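Small round table as a breakfast spot — how do you set yours?
Last updated: February

**gingham_and_toast**
Okay, table people, I need opinions. We moved into a place in Pleravville with a kitchen the size of a closet, and the only table that fits is a little round one in a pale yellow wood grain. I love it. I paid 100 for it secondhand and carried it up 2 flights of stairs myself, so I'm keeping it no matter what anyone says!

The trouble is breakfast. My spouse wants the toaster to live on the table full time, and I want to put everything away after every meal. At the moment the toaster wins. There's also a divided tray that I like for jam and nuts and bits of fruit, and once both of those are out I feel like I'm eating on a shelf.

So do you keep appliances on the table or not? And does anyone put a spoon and fork on the plate instead of next to it? I've started doing that to save room and my mother-in-law acted like I'd served soup in a shoe.

**porchlight_77**
Toaster on the table, always. I grew up with it that way. You sit, you toast, you butter it while it's still hot enough to melt something. If you have to get up and cross the kitchen for every slice, you end up eating cold toast standing at the counter, and then what's the table for?

Cutlery on the plate is fine. My aunt did it her whole life.

**mrs_crumbtray**
Going to disagree with porchlight. A toaster on a dining table means crumbs on a dining table, forever. I wiped mine down every morning for years and there was still a gritty patch under it. Also, where does the cord go? On a round table there's no back edge to tuck it behind, so it hangs down and somebody's knee finds it.

Mine lives on a cart now. It's the narrow Vestmont one with the lip around the top, and it rolls right up next to my chair. Best of both, if you've got the floor space.

**gingham_and_toast**
Floor space! I wish. If I put a cart in there I couldn't open the oven.

Cord is okay for now, the outlet is right behind the table and the toaster sits at that side. But I hear you on the crumbs. I found sesame seeds in the placemat drawer yesterday and we haven't bought anything with sesame since we moved.

**two_eggs_over**
The plate thing depends on what's going on the plate. If you set the table the night before, then yeah, spoon and fork side by side on an empty plate looks nice and takes up no room. If the food's already coming, people just have to move them, and then they land on the bare table anyway. I'd say do it for setting up and don't worry about it after that.

What kind of cutlery is it? Some of the ones with fat handles roll right off.

**gingham_and_toast**
They've got red and white gingham handles, steel on the business end. I bought them from a little shop called Grenivier when I was first living alone and they've survived every move since. They look great against blue plates, which is half of why I put them there, I admit it.

**porchlight_77**
Oh, I know that kind of handle! We had green ones at the lake. Don't put them in the dishwasher on the hot cycle, the pattern on ours went chalky by the end of one summer.

**mrs_crumbtray**
I've run mine through the dishwasher hundreds of times and they look the same as ever. I think it depends on the maker. But hand washing two pieces isn't exactly a hardship.

**cold_butter_club**
Can I put in a word against the divided tray? I had one and every compartment turned into junk. Rubber bands, a battery, one cough drop. If it stays out it fills up. Mine went in a cabinet and comes out for company.

I'm on team toaster though. Two slices is the right size for a small table. My brother-in-law has a four-slice thing and it's like having breakfast with a suitcase.

**gingham_and_toast**
"Breakfast with a suitcase," I'm dying.

Okay, so I tried the full setup with everything out at once. Plate at the near edge where I sit, toaster at the back left, tray to the right of it. My spouse says it looks like a café. I go back and forth!

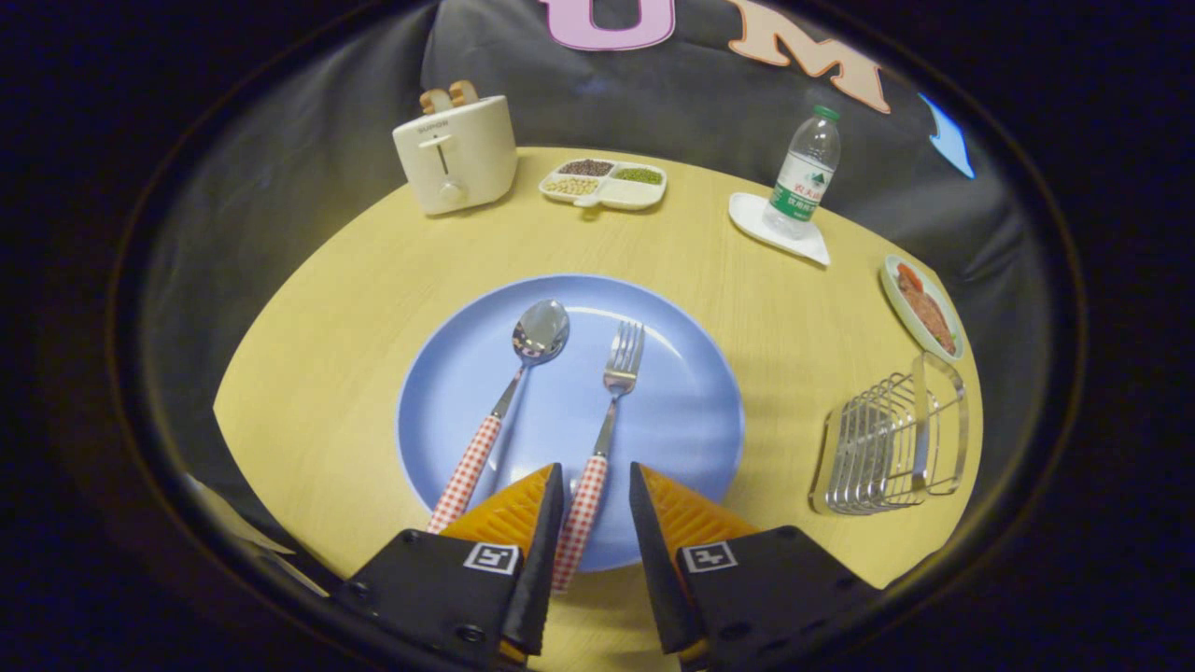 WHERE WE'VE LANDED SO FAR

**two_eggs_over**
I'm with your spouse, it's cheerful. Blue and red on that pale wood is a really nice combination. I'd leave the toaster exactly where it is and only bring the tray out on slow mornings.

**mrs_crumbtray**
Fine, it's prettier than I expected. Still crumbs! At least get a mat to go under it. Cârstea makes a wipeable round one that you can shake out over the sink, and I've had mine long enough to recommend it.

**porchlight_77**
Toast on the table, as the good Lord intended. I'd eat there.

**gingham_and_toast**
Mat is ordered. The toaster stays for a 10 day trial and the tray goes in the cabinet unless there's jam involved. Cutlery stays on the plate, and my mother-in-law can bring it up with me over eggs.

**cold_butter_club**
Check the tray for cough drops before you put it away.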